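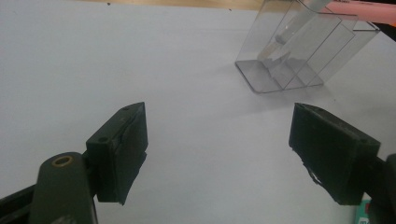 Traramwood writes that the file was complete when it left their clinic, they checked it two times before sending, and they would like to know why our monthly report shows patients with no headache days at all when the same patients sit in their waiting room with a full diary. They also ask us not to close the ticket again before somebody has looked at the import itself.

Status: reopened
Product: Enen, diary import module
Site affected: Traramwood (migraine registry, October diaries)
Priority: high, the report goes to the treating doctors

Description of the problem

The site exports the electronic headache diaries once a month and sends them to us as one CSV file. The file for October has 3,000 lines, without the header. After the import Enen shows 2,491 diary entries for this site and the month is marked in green as "Import finished". There is no error on the screen. The number of headache days per patient is then calculated from the entries which are present, so a missing entry looks the same as a day without pain. For a patient on preventive treatment this can look like a very good response.

The first answer in this ticket was that the missing lines are duplicates. I do not think this answer was correct. I sorted the file by patient number and day and I found no line that appears twice.

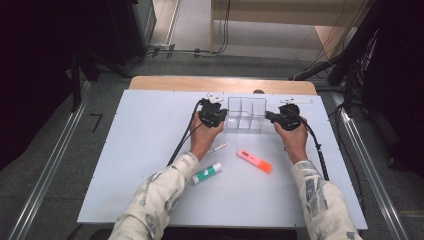
Karunaratne
Registry data coordinator, Mescombe

Log, newest entry at the bottom

Step 1. Imported the same file again on the test server. Same result, 2,491 entries. So it is not a problem of the connection or of a timeout.

Step 2. Opened the import log. The log shows warnings, but it stops after 100 of them. The text of each warning is "line skipped, wrong number of fields". I did not see this log before, because the link to it is only in the administrator menu and my normal account does not have this menu. Please note that the limit is not written anywhere in the log. A person who reads it will believe that these are all the warnings.

Step 3. Took the first skipped line and compared it with a good line. In the good line the duration of the attack is 4. In the skipped line it is 3,5 with a comma. Our separator is also a comma, and the value is not in quotation marks. Enen reads one field more than expected and throws the line away.

Step 4. Asked the site which patients use which phone language. They could not tell me for all, but the ones they knew fit with the finding: the diary app takes the decimal sign from the phone settings. Patients with English settings write 3.5 and patients with other settings write 3,5. Whole hours are not affected in either case.

This explains also why we did not see it in earlier months. Until September the diary asked for the duration in full hours only. The half hours came with the last update of the app.

Step 5. Changed the separator in a copy of the file to a semicolon, only between the fields and not inside the duration. I did it with a small script and then compared the skipped lines by eye against the diary screen. Imported the copy on the test server with the option "decimal comma" switched on. All 3,000 entries are in.

Step 6. Tried the same copy with the option switched off, to know what happens if somebody forgets it. Enen then imports the line but leaves the duration empty. The headache day is counted correctly, the attack length is lost. Please be careful with this one, it gives no warning at all.

Effect on the data

The registry has 150 patients at this site. More than half of them have at least one entry missing in October. The missing entries are not random, they are all days with an attack, since a day without an attack has no duration. The October report for Traramwood should not be used for any decision about treatment. I have asked the site to put the old PDF aside and wait for the new one.

Workaround until there is a fix

Export with semicolon. In the export screen it is under "More settings", then "Field separator".
Switch on "decimal comma" before the import. Mixed files with 3.5 and 3,5 are accepted with this option, I tested it.
Compare the number of lines in the file with the number of entries in Enen after every import.

Requests to Enen support

Please put text and decimal values in quotation marks in the export.
Please do not show the green mark when lines were skipped.
Please show the total of the warnings, also when the list itself is shortened.

Reply from Enen support, 4:10 p.m.

We could reproduce the skipped lines with your file. The quotation marks will come with the next maintenance version. The green mark is handled by a different team and we opened a separate request for it. May we set this ticket to solved?

Answer from Mescombe, 4:35 p.m.

Please leave it open. The production import is not repeated yet, I need the approval of the site first, and I want to see the November file go through before we close.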